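23rd January
Beca Griffiths

Week 2: How we came to agree on cold

Welcome back, everyone, and thank you for the lively first session. A few of you asked for fuller notes on temperature scales, so I've written these up properly and added the bits we ran out of time for.

Start with a puzzle. Imagine you live in a town where each household has made its own ruler, and every ruler has different marks. You can still say that your table is longer than your bench, and you can say so with confidence, but you can't write to a friend two valleys away and tell her how long either of them is. That was the state of heat and cold for a very long time. People had tubes of air and water that rose and fell with the weather, and they were lovely things (I would happily own one), but each tube spoke only for itself.

What you need, to get out of this muddle, is a fixed point: something that happens at the same temperature wherever you are, so that anyone can put a mark on the glass and know it means the same as your mark. All sorts of things were tried or suggested. Deep cellars, the heat of the body, melting butter! Butter is a wonderful choice if you like arguments, as it softens over a range and depends a good deal on what the cow has been eating.

Melting ice won in the end, along with boiling water, and the reason ice is so good is worth slowing down for. Put a thermometer in a bowl of crushed ice and water and stir. Warm the bowl gently. The ice shrinks, the water grows, and the reading stays where it is. All the heat you are putting in goes into breaking up the ice, and none is left over to make the mixture any warmer until the last of it has gone. Joseph Black worked on this in the eighteenth century and called it latent heat, meaning hidden heat, and I still think it is one of the most surprising things you can see in a kitchen.

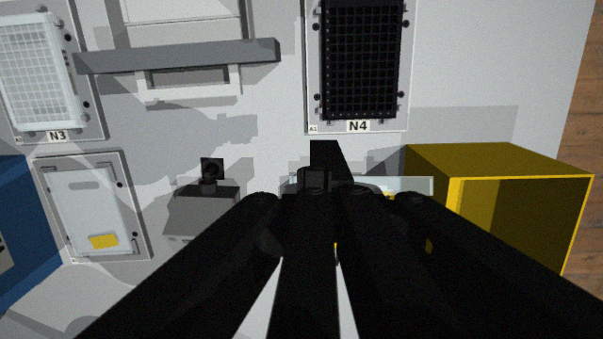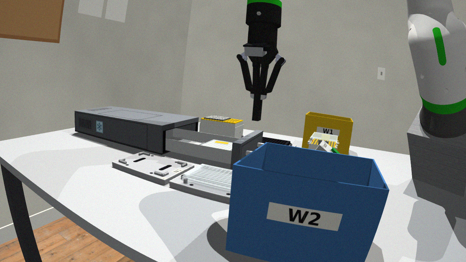

Boiling is the more troublesome of the two. Water boils at a lower temperature when the air presses on it less, so a mark made on a mountain will sit below one made at the shore. If your barometer reads 700 millimetres of mercury instead of the standard 760, your water will boil a little under 98 degrees Celsius. Early makers had to learn this the hard way, and then they had to decide what "boiling" even meant. The first small bubbles? The big rolling ones? Steam just above the surface? Steam turned out to be much steadier than the water itself, and for good work the bulb was hung in the steam.

Once you have two fixed points you can divide the space between them, and you might think the job was finished. It wasn't! Take one thermometer filled with mercury and another filled with alcohol. Mark both at ice and at steam (you'd need to seal the alcohol one under pressure to get it that far), split each into a hundred equal steps, and put them side by side in a warm bath. They disagree in the middle. Each liquid swells in its own way, and neither has any special claim to be right. This bothered people enormously, and it ought to bother you a bit too. Norbert Bognár will take this up in his session, where he gets on to gases and to Kelvin's scale, which doesn't lean on any one substance.

To try at home before then: fill a mug with crushed ice, top it up with cold water, and leave a kitchen thermometer in it. Write down the reading every few minutes, stirring each time. Then stir in a spoonful of salt and watch again. Don't look up the answer first. Bring your numbers even if they seem daft, especially if they seem daft. My own cheap thermometer sat at 2 degrees in the ice bath last year, and we had a very good half hour working out what that told us about every other reading it had ever given me.

Reading: chapter 2 of the course book, up to page 27. The long footnote on glass is worth your time, as old bulbs shrink slightly with age and the ice mark creeps upwards. If you have an old glass thermometer in a drawer, please bring it along, well wrapped.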